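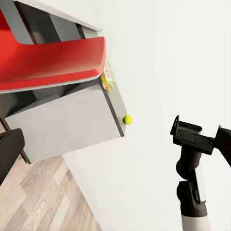 Trulley room renders - good practice gallery, May batch

Quick page, will tidy later. Wrist and hand views from the Trulley sim room, posted next to the house rules we want people to follow when they set up or review an episode. Rules are the Husar sheet, shortened. Full sheet is 41 rules, nobody needs all of those on a gallery page, so these are the ones that come up in review.

Rendered, all of it. Same rules go for the real arm at Cillutmont unless it says sim only.

Batch size: 1574 episodes submitted, 378 sent back. Most of the send-backs were notes and labels, very few were motion. Please read the notes section before you upload again.

Approach and clearance

Cabinet with the red top section, ball and the little printed box by the side edge. Finger out in the open, white behind it.
Rule 4. Stop short of furniture before committing to a grasp. A full stop, with the target and the nearest hard edge both in view. If you can't see the edge, back off and come in again.

Rule 5. Small objects against a cabinet get treated as part of the cabinet untill you have a clean path to them. Means slow speed limit stays on. A tennis ball resting against a panel has one side you can't get a finger behind, so plan for that first and pick the wrist angle after.

Rule 6. Leaning objects. Don't pull from the low end. Don't nudge to "see if it's stuck". If the task says take the box then take the box, and if it says take the ball the box stays where it was at reset. Reviewers compare the two ends of the episode and yes we do send these back.

Rule 7. Drawer fronts are no-touch unless the task names the drawer. Brushing one with the wrist counts as touching. Log it and carry on, a logged brush is fine, an unlogged one is a return.

Camera angle

Steep tilts are allowed. Had a few messages about this. The wrist goes where the wrist goes and the view goes with it, so a cabinet running diagonally is not a fault and you don't need to flag it.

What we do want:

Rule 11. At least part of the hand in view at every decision point. One finger is enough.

Rule 12. No re-leveling frames after export. Jundora did this on an early set and the left/right labels stopped matching. Took a whole Sunday to undo. Leave the roll alone.

Rule 13. Target out of view for more than a moment, say so in the notes. "Target lost, backed off" is plenty.

Rule 14 (sim only). Don't swap wall or floor materials in the middle of a set. White on white is hard to read for depth, we know, and that's part of why it stays in. If you want a textured wall start a new set and name it.

Labels

Short section, long list of returns behind it.

Rule 18. Name what can be seen, at the level it can be seen. "Box, colorful print" is a good label. A brand or product name you can't read in the view is a bad label even if you know which asset it is. Same for a black thing at the border with half of it missing - write "black object, partial". Do not go look it up in the asset list and paste the name in.

Rule 19. Partial objects get labeled too. Sliver at the bottom, corner at the side, all of it. One word plus "partial" is OK.

Rule 20. Unsure about something, put a question mark after it. Reviewers won't mark you down for a question mark. They will for a guess that reads like a fact.

Rule 21. Left and right are from the view and never from the robot base. If your script writes base-side labels convert before upload. Jundora has a converter, ask on the channel, it handles the older files too.

Rule 22. Colors in plain words. Gray, light gray, dark gray. No paint names, no hex.

Working near open shelving

Shelving gets its own section, it's the one place where the sim and the real room go wrong in the same way. Dark compartments eat the depth estimate, and a finger that goes in blind comes out with a panel edge.

Rule 26. No finger past the front edge of an open compartment without a depth check in the last second. Near-black interior = treat as full, even when the task says it's empty.

Rule 27. Dividers are hard edges. Keep both fingers on the same side of a divider or keep the whole hand outside. Straddling one is a return every time.

Rule 28. Top panel overhang. When coming in from above, clear the front edge first and then drop. Cutting the corner works nine times and then the wrist catches.

Rule 29. Flat things leaning on a side panel - boards, trays, books - get moved only if the task names them. If one shifts because you bumped the unit, end the episode and mark it "disturbed". Don't put it back and keep recording. We'd much rather have a short honest episode than a long one with a fix in the middle.

Corner of the gray unit, compartments in shadow, bright jigsaw-looking board against the side. Black finger at left. Dark shape at right looks like the other one, so under rule 20 that label is "finger?" and no more. 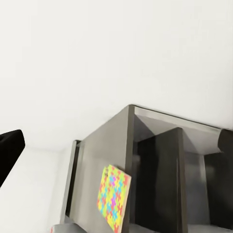 Notes and logs

Rule 33. Every episode has a notes line. "None" is a valid note. Blank isn't.

Rule 34. Write stops as they happen. Operator stop, limit stop, timeout. Three different words, please use the right one, they go into three different counts.

Rule 35. Contact with furniture: which part of the hand, which face of the furniture. "Left finger, side panel" is the whole note. No need to say wether it mattered, review decides that.

Rule 36. Reset state goes in before the run starts. Copying the last one over is how we ended up with a folder of episodes all claiming the same ball position.

Rule 37. Don't delete failed runs. Upload them with the fail tag. A set with no fails in it gets pulled for a second review anyway so you save no time.

On the real arm

Few extras for anyone going from Trulley to the Cillutmont room. The building is from 1977 and the floor isn't flat, so the furniture sits at slightly different heights than in sim. Re-measure the shelf before your first run of the day. Don't trust the number taped on the side.

Rule 39. Someone at the stop button whenever the hand is inside arm's reach of furniture. At the button, not in the room somewhere.

Rule 40. First run of any new task at the slow limit, start to finish, even if it ran clean in sim a hundred times. Then ask for the limit to be raised. Asking is a message on the channel with the episode number in it.

Rule 41. Stop means stop for the session lead too. Had that conversation already.

Re-uploads

If your episode was in the 378, fix the label or the note and send the same episode number again with an r on the end. Don't renumber. Motion returns can't be fixed by editing, record again.

Closing time for re-uploads is 6 pm, Sunday. After that they roll into the next batch, with the shelf task split in two, upper and lower compartments. Setup sheet for that one still to come, Husar numbering will stay the same.

Wrong rule number on this page somewhere? Channel please, not email.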